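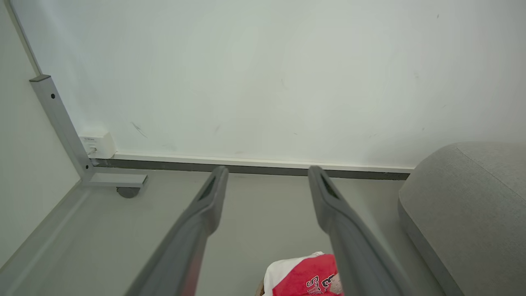

Red and white jersey, white wall behind, laundry corner

Support > Laundry & Linen > Ticket 2384
Tickets Guides Stain Library Contact
October, posted by Slamet Tarigan

Problem: scuffs on the white wall just above the trim, the worst one a thin diagonal line. Laundry for folding is some way out in front of it, red jersey included.

Tried first: damp cloth, 2 passes. Specks lighter, diagonal mark didn't budge.

Tried next: Wuisan wall sponge, barely any pressure, on a test patch behind the door. Paint stayed put and the test scuff came right off, which made my morning! I'll do the diagonal one once the clothes are folded and out of the way.

Second question while I'm here: can the jersey go in with the whites at the Bremport laundry room? I love that shirt and the lettering is still so crisp (please say cold wash is fine).

Reply, 31 minutes later: Keep it with the reds, cold, inside out. Good luck with the wall!

Status: open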